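Guilan Tian has read a lot of controller comparisons, and she does not think much of them. "Two bars on a chart, one taller than the other," she says. "Then you ask how many doorways they tried, and the room goes quiet."

She spent September running two navigation controllers, Vostov and Curex, through a simulated set of rooms called Grevham. Each got 600 runs. The job sounds dull on purpose: start in the office, get past the furniture, go through the door and stop in the bathroom.

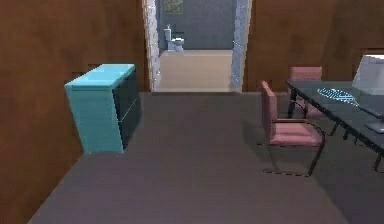 Vostov came out ahead by 18 runs. Tian won't call that a win. "Change the starting angle a little and I could probably hand it to Curex," she says. "I'd want 3,000 runs before I put it on a slide."

Her colleague Florin Bratu, who set up the tests, is a bit kinder. He says Curex takes wider turns and gets into less trouble near chair legs, which are thin and dark and hard on any planner working from a camera. Tian agrees about the chairs, up to a point. "It's wide because someone tuned it wide. Put it in a narrow hall and see how clever that looks."
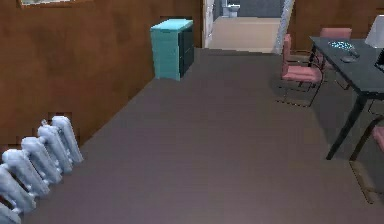 Would she trust either one on a real machine?

"Not from these numbers. I'd trust them to tell me which bugs to fix first. Floors in there are perfectly flat, and wheels never slip unless we tell them to."

Bratu has heard this before. He points out that a crash in the simulator costs a restart, and a crash in the lab costs him an afternoon. Tian grants him that, but says cheap runs make people lazy – they add more of the same and call it evidence.

What bothers her most is the half-open door.
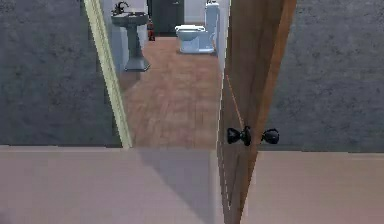
Both controllers were scored on reaching the far side, and neither lost a point for brushing the door on the way in. "So a clean pass and a scrape count the same," she says. "I complained, and I was told the score had to stay simple."

She has since written her own contact score and plans to rerun everything with it. Bratu expects Vostov to drop. Tian won't guess.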